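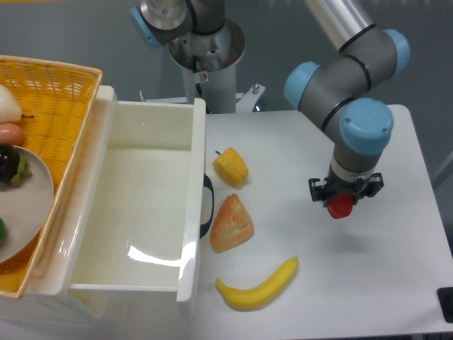
Figure 1. The put-away task. Drawer open, arm holding a red item, three items still on the table.

Unit 6: Learning a sorting task from demonstrations

Read this before the lab session. It covers the method we use for the put-away task, how the data set is organized, and what we found when we compared two ways of choosing actions. The code walk-through is in a separate handout.

6.1 The task

The arm has to clear a table of fake food. Items start out on the table and each one has to end up in the place named in the instruction. For this unit the place is always the drawer. A typical instruction reads "put the banana in the drawer" or "put everything in the drawer." The second kind is harder, and most of section 6.5 is about why.

The task looks simple and most of the motion is simple. Three things cause trouble in practice. The drawer wall is a barrier, so the arm has to lift an item over the rim before moving across. The items differ a lot in shape: a pepper can be gripped from nearly any side, a banana can't. And an item that is not part of the job can look very much like one that is, which is why we leave a stocked basket next to the drawer.

6.2 What the policy sees and what it puts out

Input at each step:
the current image from the head camera
the joint angles of the working arm
the gripper opening
the instruction, as a short text string

Output at each step:
a target pose for the wrist
a target gripper opening

There is no separate object detector and no map of the table. Everything the policy knows about where the drawer is has to come out of the image. Students who took Unit 4 will remember the pipeline with a detector in front. Keep that one in mind as the comparison case.

6.3 The demonstrations

The data set is called Tatiton. It holds 4,000 demonstrations recorded by 11 operators. Selina Baumgartner set up the recording protocol, and her notes are the reference if anything in this section is unclear.

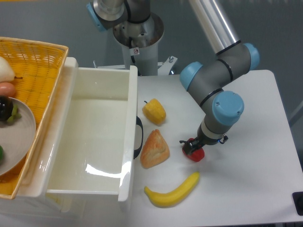 A demonstration starts when the operator takes control and stops when the last item named in the instruction has been released. Failed grasps stay in. If the operator dropped something and picked it up again, the whole sequence is kept and marked with a retry tag. Earlier versions of the set had these removed, and the policies trained on them would freeze after a missed grasp because they had never seen one.

Each demonstration is cut into phases by hand:

Approach – from the start of motion until the fingers are on both sides of the item.
Grasp – until the item leaves the table.
Carry – until the item is over its target.
Release – until the fingers are open and clear.

The phase labels are not given to the policy. We use them only to work out where it fails. When you read the result tables, remember that "carry" begins as soon as the item is off the surface, even if the wrist has not yet moved sideways. Two groups got this wrong last year and reported grasp failures that were carry failures.

6.4 Single steps and chunks

The first method predicts one action, carries it out, looks again, and predicts the next. We call this the single-step policy. It reacts quickly, but small errors build up. The wrist drifts a little, the next image is slightly unlike anything in the training set, the next prediction is a bit worse, and so on.

The second method, Prilleo, predicts a chunk of 30 actions at once. The arm starts on the chunk while a new one is being computed, and where chunks overlap the actions are averaged with more weight on the older prediction. The motion comes out smoother. The cost is that the arm is slower to respond if something on the table moves.

Both policies use the same image encoder and the same training data. The only differences are the output head and the averaging step. Check this for yourself in the config files before you start comparing numbers.

6.5 What we found

With one named item, both methods do well. Most of the remaining errors are in the grasp phase, and most of those are on the banana, where the fingers close across the curve and the item turns as it is lifted.

With "put everything in the drawer," the gap opens up. The single-step policy often hesitates between two items, moving toward one and then the other. The demonstrations explain this. Operators did not agree on an order, so the same image is followed by different actions in different recordings. A policy that averages over them heads for the space between two items. Prilleo does this much less, as committing to a chunk carries it most of the way to one item before the question comes up again.

Carry failures did not improve. Both methods sometimes clip the drawer rim on the way in. We tried adding more data for this phase and saw some 3 percent fewer collisions, a change small enough that you should not build an argument on it.

6.6 For the lab

Work in pairs. Load the Chou checkpoint, not the newer one, so that results match across groups. Run both policies on the same starting layouts and write down the phase in which each failure happens. Bring one failure you can't explain.

Revised Aug 5, 2021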